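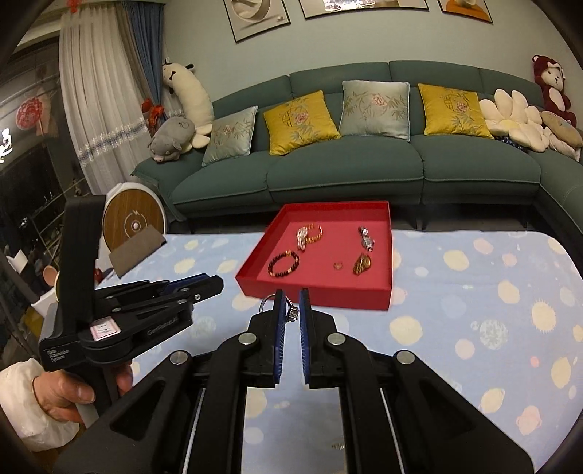
Courses > Jewelry Bench Skills > Handouts > Unit 7

Unit 7: How Stones Are Held in Rings

Instructor: Yusri Jugah
Bench assistant: Reda Saber
Last revised May 21, 2024

Read these notes before the bench session. Bring your loupe, a notebook, and the practice ring you soldered in Unit 3. You will not be setting a stone this time. The session is for looking at finished work and writing up what you find, and the same write-up is used again when we get to repairs.

1. What a setting has to do

A setting keeps the stone from moving in any direction. It has to stop the stone from lifting out, from dropping through, from tipping, and from turning. Beginners tend to think only about the first of these. In the repair trade, most loose stones you see have started to turn or rock long before they lift.

The part of the stone that the metal grips is usually the girdle, the widest line around the stone. Above the girdle is the crown, and below it is the pavilion. The metal under the girdle that supports the stone is called the seat or the bearing. If the seat is cut badly, no amount of pressing on the metal above will make the stone safe. It may look tight when it leaves the bench and be loose by December.

2. The main types

Prong (also called claw). Thin posts of metal rise around the stone, and each one has a notch cut on its inner side at the height of the girdle. The tip is then bent over the crown and rounded off. Prongs let in a lot of light and use little metal. They also catch on clothing and wear down at the tips. A stone held by four prongs may well come out if one fails. With six there is more margin, though more of the stone is covered.

Bezel. A continuous wall of metal surrounds the stone and is pushed down over the edge. This is the oldest common method and still the best choice for people who work with their hands. A bezel covers the girdle completely, so it protects a thin edge, and it can also hide a chip. Keep that in mind when you are asked to value a bezel-set stone.

Partial bezel. Two or more sections of wall with open gaps between them. The sections have to cover enough of the stone, and they have to sit opposite each other. Two sections on the same side hold nothing.

Channel. Small stones sit in a row between two walls with no metal between one stone and the next. The walls do all the work. If the ring is bent out of round, the walls spread or squeeze, and several stones can loosen or crack together. Sizing a channel-set ring is skilled work and should be quoted that way.

Pavé. Many small stones are set close together in drilled holes, held by tiny beads raised from the surrounding metal. The beads are small, and they wear away. Never put a pavé ring in the ultrasonic cleaner without checking it under the loupe first.

Flush (sometimes called gypsy). The stone sits in a hole cut straight into the band, with its top close to level with the surface. The metal around the rim is pressed in with a burnisher. It is sturdy and plain. It needs a band thick enough to hold the full depth of the pavilion.

Tension. The stone is held by the pressure of the band itself. True tension settings need metal that has been made springy, and they should go back to the maker for any change in size. Many rings sold under this name have a hidden seat or bar below the stone. Look from the side before you write the type down.

3. Matching the setting to the stone

Hardness and toughness are different things. Hardness is resistance to scratching. Toughness is resistance to breaking. Diamond is the hardest stone you will handle and it can still split along a cleavage plane if a prong is pushed carelessly at a thin point. Jade is much softer than diamond and very tough.

Emeralds usually have natural fractures, and most have been filled with oil or resin. Do not heat them, steam them, or use the ultrasonic. Opals dislike sudden changes in temperature. Tanzanite cleaves easily and scratches more easily than customers expect. For all three, a bezel or a low setting is the safer advice.

Corners need more care than curves. A princess cut has four sharp corners, and each one needs a V-shaped prong or some other cover. The point of a pear shape needs the same.

4. Checking a ring

Work in the same order every time.

a) Clean the ring first by the gentlest method the stone allows. Dirt packed under a stone can hold it still and make a loose setting seem tight.

b) Hold the ring close to your ear and tap the band lightly with a fingertip. A rattle or click means something is moving.

c) Under the loupe, push gently on the side of the stone with a wooden pick. Never use a steel tool. Watch the gap between the metal and the girdle.

d) Look at each prong from the side. The tip should lie flat against the crown. If light shows between them, note it. If the tip has worn thin, note that too, even when the stone does not move.

e) Turn the ring over and look at the underside of the head. Check the solder joint where it meets the band. Cracks here are often missed.

f) Check the band at the palm side, where it is usually thinnest. A new set of prongs is poor value on a band that is about to break.

g) Draw the ring. The drawing does not have to be good. Mark every chip, worn tip, and scratch before the customer leaves the counter.

5. Case for discussion: the Zivitz ring

This comes from the workshop at Nasholm and will take up the first part of the session. A customer brought in a prong-set ring that had been retipped elsewhere. The job envelope was number 543. The intake note said only "stone loose, tighten." The bench worker pressed all the prongs down and the stone felt firm. It came back 17 days later, loose again.

On the second visit the stone was taken out. The seat had been cut too low on one side, so the stone was resting on two prongs and leaning against the others. Pressing the tips had held it by friction for a short time. The repair was a new head.

Write short answers to these before class:

- Which step in section 4 would have been most likely to catch the fault on the first visit?
- What should the intake note have said?
- Who should pay for the new head? Give a reason a customer would accept.

6. Terms to know

Azure: the opening cut in the metal beneath a stone, which lets in light and makes cleaning easier.
Basket: a prong head with one or more horizontal rails joining the posts.
Burnisher: a smooth, polished steel tool for rubbing metal over an edge.
Head: the part of the ring that carries the main stone, often made separately.
Shank: the band of the ring.
Shoulder: the part of the shank on either side of the head.

Reading for next time: Maeng course reader, the chapter on seats and burs. Skip the part on laser welding, as we do not have the machine.

Write-ups go in the tray by the polishing room door. Late ones lose a grade unless you have spoken to Reda beforehand.

Filed under: Handouts, Stone Setting, First Year

Jomavham School of Metalwork | Contact the course office | Copyright Jomavham | Back to top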